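Lalliretti cell, setup and care notes

Maintainer: Iwona Jabłońska. Corrections to the gripper part by Chun-hung Yen.

This file is for the person who must start the cell in the morning or put it back in order after a fault. It describes only the table cell in Skirstead. The second cell, Clevatthorpe, has its own file and different fingers, please do not mix the spare parts.

Start the controller first and wait until the arm reports ready. Then run the homing program at speed 14. Do not go to speed 100 before the fingers are checked.

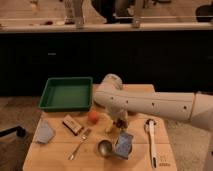 Finger check is done with the table loaded, because on a bare table we missed a bent finger in April. Put the arm low over the wood and leave the green tray empty at the back left. The small orange-red round object goes just in front of the tray, and the fork stays flat in the front half. Close the fingers slowly on the round object 21 times. If it slips more than once, change both finger pads, never only one.

Arm screws: tighten every Thursday, before the first run. Use the short key from the Fung box. The long key gives too much force and we already damaged one thread with it.

Known problems
Error 13 after homing: wrist cable is not fully inserted. Power off, push the plug until it clicks, home again.
Arm stops above the tray: the tray height in the settings file is old. Measure again and save.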